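Home | Issues | Authors | Search
Print this article | E-mail this article

3.2 Bread storage in the home

Households in Nundport (n = 788) were asked how they keep bread between meals. Over 100 used an open basket, mostly without a cloth. Paper bags next. Tins were rare outside the Ackroyd district, where 13 homes had one. Answers on cleaning were patchy and are left out of the model.

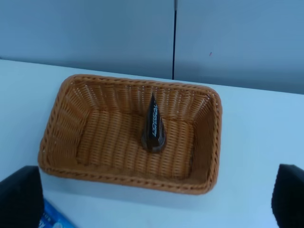 Figure 8. Open woven basket with braided rim.

Crust firmness was scored by hand on the second day. Bread kept in the open was firmer then bread in paper, as expected. Mold was logged separatly (see 3.4).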